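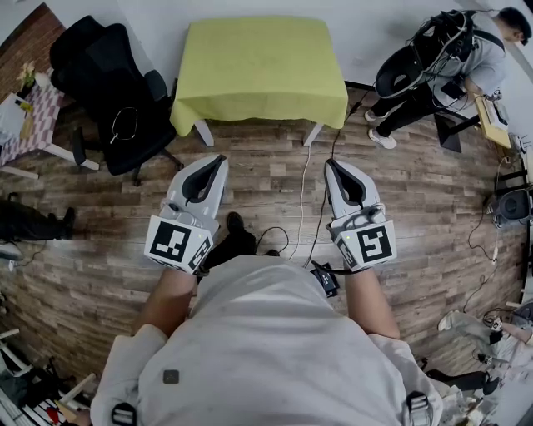 One gripper in each hand, with a green-covered table straight ahead.

How do you teach a robot with your own hands?

Robots are strong and they don't get bored, but they find some very easy jobs hard. Picking up a sock is one. Putting a cup down without a bang is another. You learned to do these things when you were small, by trying again and again. A robot has to learn them too, and one way is to learn from people.

The Irnell kit is made for this. It comes from a company called Tadex, and it is a set of tools that a person wears and holds while doing ordinary jobs. The computer keeps a record of every move. Later, a robot can use the record to practise.

What do you hold?

You hold a gripper in each hand. A gripper is a robot's version of a hand. The ones in the photo have white and light grey shells, and at the front are black curved pads that open in a V shape, a bit like a beak. When you squeeze the handle, the pads close. When you let go, they open.

You might ask why people don't just use their fingers. Your hand can do things that a simple gripper can't, such as rolling a pencil between finger and thumb. If the robot has only two pads to work with, it needs to see how the job is done with two pads.

What are the black and white squares?

Look at the back of each gripper and you will find a square pattern. It is called a marker. A camera can spot it easily and a computer can work out from it where the gripper is and which way it is tilted. There are smaller markers on the sides as well, for when the gripper is turned. If a sleeve covers a marker, the camera can't read it, so you push your sleeves up before you begin.

What do you wear?

The kit has a harness that goes on like a school rucksack. On the right of the photo, a person bending forward by a desk has one on, with a curved black shell on the back and a lot of black cables. You also wear a camera on your head, so the robot gets a view of the job from where your eyes are.

What is it like to use?

Nadine Chidiac shows the kit to school groups and says most people go too fast at first. "They snap the grippers shut and the thing they wanted shoots across the table," she says. "I ask them to move as if they were carrying soup."

A practice turn lasts 5 minutes. After that you choose a job from the Dilia cards, a pack of 30 that comes in the box. The first cards are simple, such as moving a sponge from one side of a table to the other. The last ones are harder. Folding a tea towel with grippers takes most people several tries, and mistakes are kept in the record too – they can show a robot how to put things right.

Your arms will get tired. Have a rest between jobs and put the grippers down on a table, never on the floor. Watch where you walk as well. There can be cables on the ground, and it is hard to see your feet when you are busy with your hands.

Who can try it?

You need to be 11 or older, and a grown-up has to help you with the straps. Schools and clubs can borrow the kit for 22 days. Tamer Rizk looks after the loans at Tadex and sends out a booklet with each box, which tells teachers how to set up the room.

The camera records whatever it is pointed at, including other people. Everyone in the room should be asked before it is switched on. If you don't want to be filmed, say so, and you can sit out of view.

Words to know

Gripper: the part of a robot that takes hold of things.
Marker: a pattern that a camera can find easily.
Harness: straps that hold equipment on your body.
Record: the saved information about what you did.

Page updated 27 October 2024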